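### 3.2 How small-parts counters keep their stock

Before turning to the interviews, we would like to say something about the rooms themselves, for we came to feel that a good deal of what people told us made sense only once we had stood in them for an afternoon. Trestville has a long habit of repair. Its older shops, Pawlak among them, began by mending radios and sewing machines, and they still sell single parts over the counter to anyone who walks in with a broken one in hand. Clarkard is younger and does most of its trade by mail, though it keeps a counter open until six on Thursday.

We visited 14 counters in all and spoke with 36 clerks, many of whom were kind enough to let us stay well past closing. Between them they gave us 2,431 sales slips, which we read and sorted by hand (a slow job, but a pleasant one). The slips show what was sold. They say very little about how a clerk found it, and so we also asked each counter to tell us where its parts live and what people call those places.
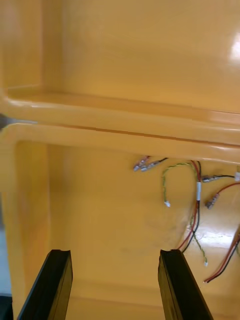
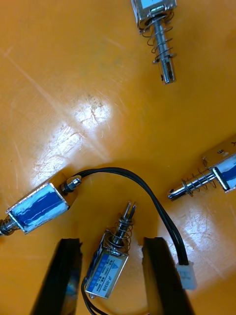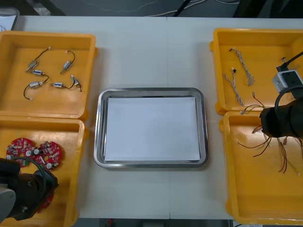 **Figure 4.** Yellow and orange plastic surfaces and containers for small parts. Middle: solenoids with coiled springs. Last: trays on a white tabletop, with small motors in the upper left one.

The names turned out to be wonderfully local. At Pawlak a shallow tray is "a supper," and a clerk will call across the room for the motor supper without a smile. At Clarkard the same thing is simply "a yellow," whatever its color. Flostus, which supplies several of the counters, prints its own terms on its order sheets, and we found that clerks read these aloud to customers on the phone but dropped them the moment they hung up. Roughly 200 of the slips carry a pencil note in the house wording, nearly always where two clerks had shared a sale.

We return to these pencil notes in Section 4, where we compare them with the terms used by newer clerks.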